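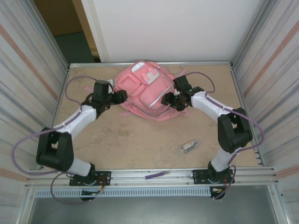
Hamisi Kariuki wants to know how other people lay out the contents of a small backpack before it gets packed, and whether the front pocket is any use for more than tissues.

He writes: My daughter has a pink backpack with a square front pocket and a bigger zipped one in the middle. She takes it on the coach to Plolusville when we visit my mother, which is 109 miles each way, and she wants to reach her things without emptying the lot on to the seat. At the moment it all goes in one heap and the glasses are always at the bottom. We go again on 30th December. What should go in first, and what should be near the top?

skomura_reader

Lay the bag flat on its back with the front facing up, open every zip, and pack it on a table. If you hold it upright while you fill it, everything slides to the bottom and you get the heap you describe.

Put the clothes in first, against the back panel. Then anything with a hard shell, then the flat things. Snacks go on top. I have packed this way since I worked at Litport, where we had to get a whole overnight kit into a bag not much bigger than a school one.

The front pocket is fine for a purse or a travel card but I would not put pens in it. They leak if the bag gets sat on. We lost a good cardigan that way in March.

Also weigh it when you have finished. My son's bag was fine until he added 371 football cards.

foley lane

just get a bigger bag

Jumper_and_Flask

I agree with most of the first reply, apart from where the hard things go. On a coach the bag is usually on a lap or under the seat in front, so the glasses want to be near the zip where she can feel for them. Mine go in last, on top of the clothes, in a hard case. Soft pouches are no good for this. I had two pairs bent before I changed over.

What I would do before the trip is put everything on the table and only pack what she will use on the way. Anything for the stay can go in your own case. It takes five minutes and you will be surprised how much goes back in the drawer.

The things she will want on the coach:

Glasses, in the hard case, at the top of the middle pocket.

Wallet or card case, with the flap snapped shut. Front pocket, if she is old enough to look after it.

One pen, cap on, slid down beside the glasses case so it stays upright. Put it in a sandwich bag if you are worried about ink.

Something soft, such as a scarf or a thin top. Fill the gaps with it, so nothing rattles about.

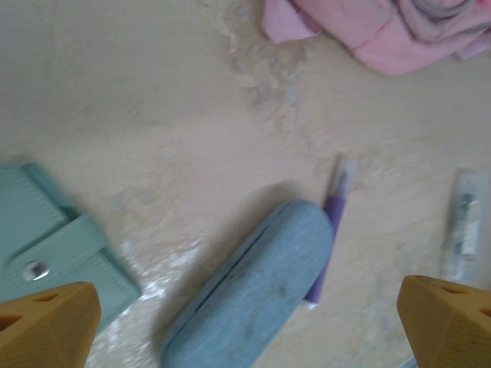 Water bottle. Outside pocket if there is one. If there is not, stand it upright in a corner and check the lid yourself.

The Skomura organisers that clip inside are all right but they take up room, and in a bag that size you notice it. I stopped using mine.

One more thing. Tighten the shoulder straps after it is packed, with the bag on her back. A full bag sits lower than an empty one and the straps will want taking up a bit.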